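Ristotier Gravel Series: Rider FAQ
Last updated 16 October 2025

Entry and categories

Who can enter?
Any rider aged 16 or over on the day of the event. Riders under 18 need a consent form signed by a parent or guardian. The form is part of the online entry and cannot be handed in at the start.

Which distances are offered?
There are two: the Disberg short course at 67 km and the Thambiah long course at 115 km. Both start from the same field. The long course leaves first.

Can I change distance after I enter?
Yes, until online entry closes. Log in, open your entry and select "Change course." If you move from long to short, the difference in fee is not refunded. On the day, a long course rider may turn off at the Inton junction and finish on the short course. That rider is listed as a finisher but is not ranked.

Do I need a race license?
No license is needed for the open category. Riders in the ranked category must hold a current license and upload a copy before they can be given a number.

Bikes and equipment

What kind of bike is allowed?
Gravel, cyclocross and hardtail mountain bikes are accepted. E-bikes may be used in the open category on the short course only. Time trial bars and clip-on extensions are not allowed on either course.

What tire width do you recommend?
There is no minimum. Most of the surface is packed stone with loose sections on the Thambiah descent. Tires of 40 mm or wider suit most riders. Narrower tires puncture more often on the forest track after Inton.

What must I carry?
A helmet must be worn at all times while riding. Each rider must also carry a spare tube or plug kit, a pump or inflator, a charged phone and at least one bottle. Equipment is checked at random in the start field, and a rider with missing items may not start until the items are found.

Are electronic shifting and power meters allowed?
Yes. Charge all batteries before you travel. There is no charging point at registration.

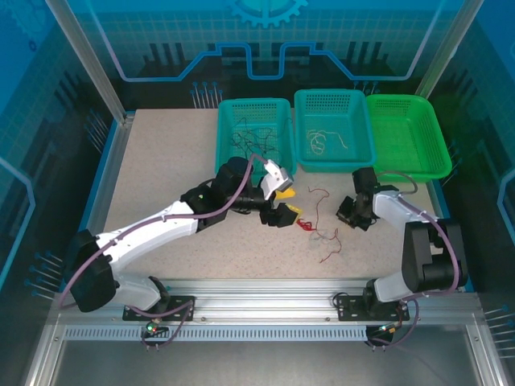

Timing and results

How is my time recorded?
A timing chip is fixed to the back of the number plate. Mount the plate flat on the handlebar with the ties supplied. Do not fold or trim it, and do not place it behind a bar bag. The chip is read at the start, at Inton and at the finish.

Is the result based on gun time or chip time?
Ranked category: gun time. Open category: chip time.

I have no split at Inton. Am I disqualified?
Not automatically. A single missed read is checked against the GPS file from your own computer. Keep the file until results are marked final. If no file can be supplied, the entry is shown without a rank.

Are there time limits?
Long course riders must pass the Inton junction within 4 hours of the start. Riders who arrive later are directed onto the short course.

Course and support

When is the GPS file released?
The file is posted in the rider area in March, once access to the forest roads has been confirmed. Earlier files on third-party sites may contain closed sections.

How many feed stations are there?
The short course has one and the long course has 2. Water, energy drink and plain food are provided. Outside support is allowed only within the marked zone at each station.

Refunds and transfers

Can I give my place to another rider?
Yes, through the transfer page only. Riding under another person's number leads to removal from the results for both riders.

What happens if the event is canceled?
Entries are moved to the next edition. Riders who do not want the new date may request a refund less the booking fee. Requests must be made from the email address used for the entry.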